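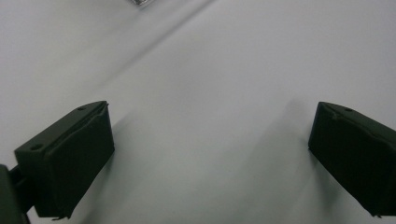 Baler – project report, 25/07/2018
Povilas Jõgi and Defne Ertürk, Kemarside robotics class

Our task was to build a hand-held gripper that could pick up small items from a flat table and record each grasp. We named it Baler. The first version had bare pads, and smooth things slid out of them. In May we wrapped both pads in a dark green covering and kept the screw holes on top open so the blocks could still be taken off.

We logged 1000 grasps with the wrapped pads. Of these, 265 were dropped before the lift was finished, and 71 of the drops were coins or washers. Flat parts are still the weak point – the covering folds at the rim and the tips can't get under a thin edge.

Defne wrote the logging script and Povilas did the pads and the mount. Next term we want to cut the covering in 2 pieces per pad and glue the corners, where it frays first.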